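Plundside Hall Supper Group
Minutes of the February meeting, held in the hall kitchen at 7.15

Present: Impi Harju (chair), Dirceu Mendonça (minutes), Saragih, Kisa, and most of the Tuesday-table cooks under their new name, the Long Table cooks.
Apologies: the Prokside contingent, who had their own supper on the same night and sent a lemon cake over anyway. It was very good and it did not last until item 3.

1. Minutes of the last meeting
Agreed, with one correction. The soup was leek and barley, not leek and potato. Kisa made it and would like this put right.

2. Matters arising
The drawer by the cooker has been mended and now shuts all the way. Much delight at this. Saragih opened and closed it several times for the benefit of those who had given up on it.
The big ladle is still missing. Prokside have looked and do not have it.
Tea towels: we have plenty again after the January appeal, thank you to all who sent them in. The checked ones go in the left-hand cupboard and the plain ones are for glasses.

3. Report on the last supper
Our best yet! 19 people sat down, including two families who had never come before and who have already put their names down for the next one. Impi read out a note from one of them, which said the bread was the nicest they had eaten in years and asked what was in the beans. (Smoked paprika and a lot of patience, says Kisa.)
Takings came to £842 for the season so far, against a target of £1000 by Easter. Everyone pleased. Impi thinks we will pass it easily if the pie night goes ahead.
Two things to put right. The second tray of crumble went out well after the first, so one end of the table was scraping bowls while the other end was still waiting. And the water jugs ran out early and had to be filled during the main course, which got in the way of the people carrying plates. Jugs to be filled and put out before the doors open.

4. Pie night
Agreed to go ahead. Chicken and leek, and a mushroom one with the same lid. Saragih offered to make all the pastry the evening before and would like the fridge cleared for it, top two shelves at least.
There was a long and happy talk about gravy. We are having both kinds.
Mash or new potatoes? Mash, by a show of hands. Dirceu would like it minuted that he voted for new potatoes.
Pudding: stewed plums with custard. Kisa has plums in the freezer from the autumn and is glad of the space.
Places limited to 16 this time so that everyone can sit at the one long table. Names to Impi.

5. Setting the tables
Most of the evening went on this, and very usefully. At the last supper the napkins were put out straight from the packet in a heap at each end, and they slid about, got splashed and ended up under the bread. Kisa has been wanting to sort this out for ages and had a proper plan.
The pale wooden box with the lift-up lid is to be used for napkins from now on. It is a tissue box by trade, but the opening in the lid is a good size for pulling a napkin through, and it looks lovely on the table. Saragih found it at a sale at Prokside and is happy for the hall to keep it.
How to fill it, as agreed after several tries on the worktop:
Take the napkins out of the bag and do a small pile at a time. A big pile goes crooked.
Square up the edges with both hands, pressing down on one side while you tidy the other.
Lay each finished pile flat on the worktop before you start the next.
Put the piles in with the lid right up, and leave some room at the top so that the lid closes without squashing them.
Draw the first napkin a little way through the opening before it goes to the table.

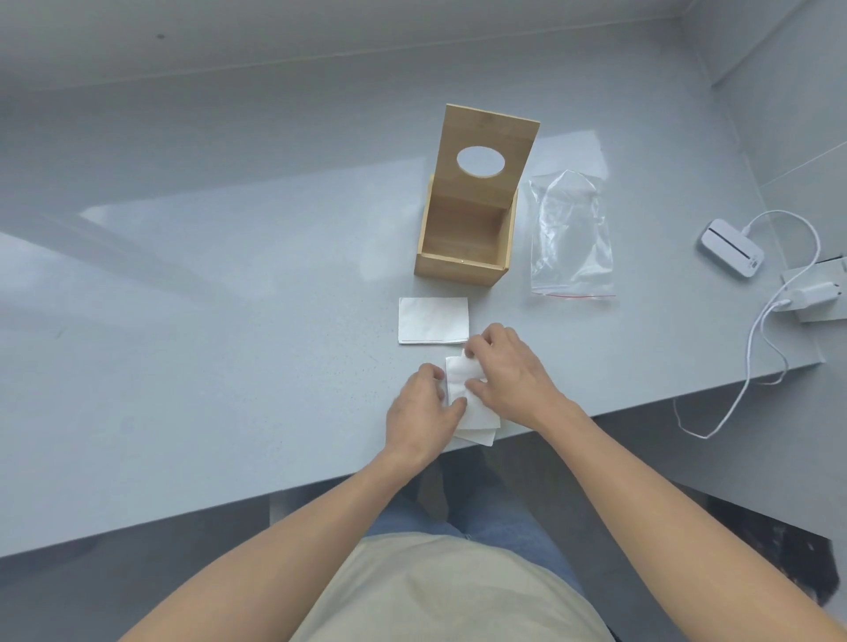
Squaring up the napkins, with the box open behind.

Impi asked whether we ought to go over to cloth napkins. Good points on both sides. Cloth would be nicer and there would be less in the bin, but somebody has to wash and iron them, and the hall has no machine. Decided to stay with plain white paper for now and come back to it in the summer. Dirceu has a cousin who sews and will ask what a set of cotton ones would take in the way of material.
Zip-lock bags to be kept and used again for anything left over, such as opened napkins or the tea lights. Please press the air out before sealing.
A second box would be welcome if anyone sees one. It need not match.
Knives and forks: these will be laid at each place for pie night, and the spoons brought round with the plums. Salt and pepper, one pair to every four people. The blue jug is for flowers only, as it drips when poured.

6. Kitchen tidying
We are doing so well with this. The worktop is to be kept clear at the end of every session, with boards stood up to dry by the window and nothing left on the side overnight. Kisa has relabelled the spice jars in very handsome lettering and everyone went to have a look.
The shelf under the hatch still needs going through. Saragih and Dirceu will do it before pie night and will put anything they cannot identify in a crate for the group to claim. Please do claim things. The waffle iron has been there since before Impi joined.
New sponges needed. Also foil, and greaseproof paper, the wide sort.

7. Any other business
Kisa would like to try a bread morning in the spring, for beginners, with everyone taking a loaf home. Very warmly received. She will bring a plan and a list of tins to the next meeting.
Prokside have asked if we would like to do a joint supper. Yes please! Impi to reply and to thank them for the cake.

Actions
Impi: take names for pie night, reply to Prokside.
Saragih: pastry, shelf under the hatch.
Dirceu: shelf under the hatch, ask about cotton, buy sponges, foil and paper.
Kisa: plums, bread morning plan, fill the napkin box on the night.
All: keep looking for the ladle.

Meeting closed at 9.05. Next meeting in March, same time, in the kitchen again as the small room is being painted.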